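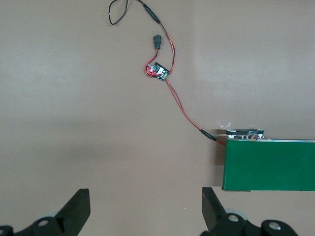
January 4, 2026. Wire-handling task, teleop demos

Good session! Got through 10 demos on the little board with the green terminal block before my hands gave out. The board's red LED is handy from the wrist view, a fixed bright point to steer by when the tips get close to the leads.

Things I want to keep:

Approach with the fingers wide and come in low. I kept closing too early on the twisted red/black pair and had to throw out the first few takes.

Gripping at the inline connectors feels so much better than gripping bare wire. Try a whole set that way.

Dropped the leader arm scaling to 400 in the Pruvar config (was 489) and the jitter is way down. Love it. Heswood bench still has the old value, please don't copy it over.

Clips are in the Hudstead folder, starting at 3696. I haven't trimmed the pauses yet.

Next: same task with the board turned the other way, then hand-guiding for the last bit of the approach, to compare with remote.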